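18 Nov 2023

Workshop notebook, trip planning desk

OK, so I finally sat down with the Prarkville weekend itinerary and a big pot of tea, and I think we can get it into shape for June. Writing it all down while it's fresh, because last time I kept everything in my head and Pylyp had to call me from the train platform!

First, the getting there. Pylyp Hladun tested the two routes for me. The direct bus takes 186 minutes door to door, and the train with a change at Skalla is quicker on paper but leaves you 8 minutes to get across the footbridge with your bags. He made it (he was jogging, with one backpack). I can't see a family with a stroller doing that, so the bus goes in as our main suggestion and the train gets a small note.

Rooms next. I had the Semeniuk guesthouse down as the first pick and I still like it a lot, mostly for the breakfast and the little courtyard at the back. Two nights for two people came to 419 with the city tax included, and that was for the side facing the street. Pylyp says the street side is fine after ten at night but the delivery trucks start early. Ask for the courtyard side when booking, put that in bold in the final version.

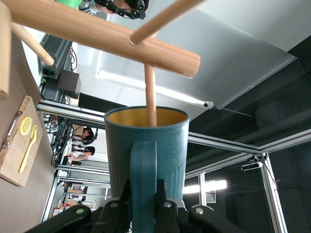 The other place is the Doston, up the hill. Cheaper, plainer, lovely owners by email, and a walk of about 7 minutes down to the river (a good bit longer coming back up, I'd bet). I'd send people there if they're staying more than a weekend and want a kitchen. No elevator, so that needs to be said right at the top of the listing and not buried under the stuff about the view.

Day one draft: drop bags, lunch by the market hall, river walk, early dinner. I took the museum out. It closes mid-afternoon and everyone who arrives on the noon bus would end up rushing it. Day two gets the museum first thing, then the ferry to the gardens, then nothing planned at all until the bus home. Nazar Nazarenko read the draft and wants the gardens cut completely. He thinks they're dull! I think he went in bad weather. Leaving them in for now, with the ferry times still to be checked against the summer schedule.

Also to sort out: the market hall lunch place has changed its name on the map but not on its own menu. Use whatever's over the door. Nazar is passing through next month and will look.
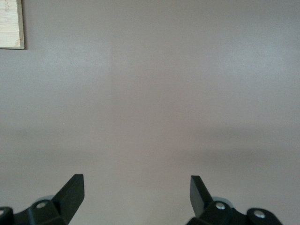
Do people need to book the ferry ahead for June?

Only for the morning sailing, according to the woman at the ticket office. Afternoon boats are pay as you board, cash or card, and bikes go on last.

Still open: a rainy day plan, a better dinner pick near the Doston, and whether the bus takes folding bikes in the hold. I've emailed the bus people twice. Pylyp has the photos from the river walk and will put them in the shared folder once he's picked the ones where his thumb isn't in the corner.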